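Keeping Two Hands in One Clock: Nizar Nassar on the Software Behind Handheld Demonstrations

Nizar Nassar leads the software group at the Pratville laboratory of Haddadin, where demonstrations recorded with handheld grippers are turned into training material for two-armed manipulation. He spoke with us in the lab's upstairs meeting room about tracking, timing and the tool his group calls Fivito.
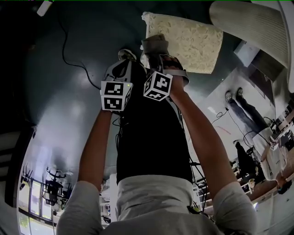
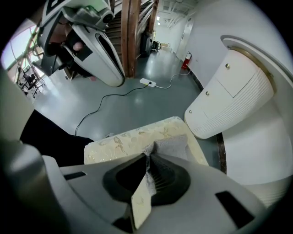
Cushion handling with handheld grippers and wrist markers.

Page last changed: January, 4:17 p.m.

Mr. Nassar joined the laboratory to work on motion planning and moved to data tooling within his first year. The planner, he explains, was being asked to follow examples whose two hands did not agree about the time.

"We had a left hand that lagged the right hand by up to 70 milliseconds," he says. "With a rigid box you may never notice. With a cushion, one hand presses and the other gives way, and the order of those two events is what the policy has to learn. If the order is wrong in the recording, everything after it is wrong as well."

Fivito was written to correct this. It reads the streams from the grippers and from the head camera, places them on a common clock and estimates the position of each wrist. The wrist cubes carry square patterns on several faces, so that a pose can be computed while the arm is turning. When no face can be read, the software fills the gap from the gripper's own motion data and marks that stretch as estimated.

Mr. Nassar is firm about the marking. "A filled gap looks very smooth. It looks better than the real data. A person reviewing the session should be able to tell which is which, and the training code should too."

Soft objects remain the harder part of the work. The group does not try to model the shape of the fabric. The perception module, Plitetti, returns an outline and a small set of likely grasp regions, and the planner chooses between them. Asked whether a full model of the cloth would give better results, Mr. Nassar is doubtful. "We tried it for a season. The model was slow, and it was out of date by the time the fingers closed."

The current release was tested on 957 recorded episodes. Of the faults found in review, most were traced to timing at the start of a session, before the clocks had settled. The software now holds back the first 4 seconds of every recording. Operators disliked the delay at first, and a countdown was added to the display.

The next version will let a reviewer correct a grasp label without reprocessing the whole session. Mr. Nassar would also like the planner to report why it rejected a grasp region, a request that has come from the operators several times. "They see it refuse a corner they would have taken themselves," he says. "They are entitled to a reason, and at present the log gives them a number."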